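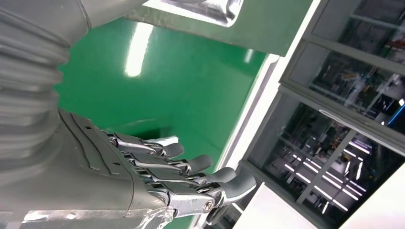 Last changed: 17th March

Gromus for desktop and phone

Hello, and thanks for stopping by. Gromus is my little chat app for people who have to talk to the same small group every day and are fed up with losing things in the scroll. I'm Soledad Garrido, I write all of it and I answer the support mail too, so if you get a slow reply it's probably lunchtime.

What you get for your money is a plain message window with rooms down the left and your pinned messages down the right. You can have up to 11 rooms open side by side if your screen is wide enough (mine isn't, I stop at four). Pins stay put until somebody unpins them, and they show who pinned them, which saved an argument or two when we were testing.

Version 6 is the one on sale now. The big change is search. It used to look only at the room you were in, and I had over 341 emails asking me to fix that, so I have! Type a word in the top box and it goes through every room you belong to, newest first. Put a name in front with a colon and you'll only see what that person wrote. It doesn't search inside attachments yet — I'm working on it and would like it out by July, but please don't buy the app on the strength of that.

Quiet hours have moved. They were under Sounds and they're now under Me, next to your photo. If you had them set before the update they should have carried over, but do have a look, as a couple of people on older phones found theirs switched off.

Bringing your old chats with you

Gromus can read export files from Letetti and from Grusel. Letetti ones come in cleanly, pictures and all. Grusel ones lose their reactions, I'm afraid, and the times may be an hour out if the clocks changed halfway through a chat. Skinner doesn't offer an export at all at the moment, so I can't help there, sorry. I have asked them.

Buying it

One payment covers you on every device you own, and updates within version 6 are free. If you bought version 5 you can have the new one at half price: put your old order number in the box at the checkout and the total will drop. Order numbers below 2802 came from my previous shop and the checkout won't know them, so email me and I'll send you a code by hand.

There's a free trial too, with everything switched on except importing. When it runs out you can still read your messages — you just can't send new ones until you've paid.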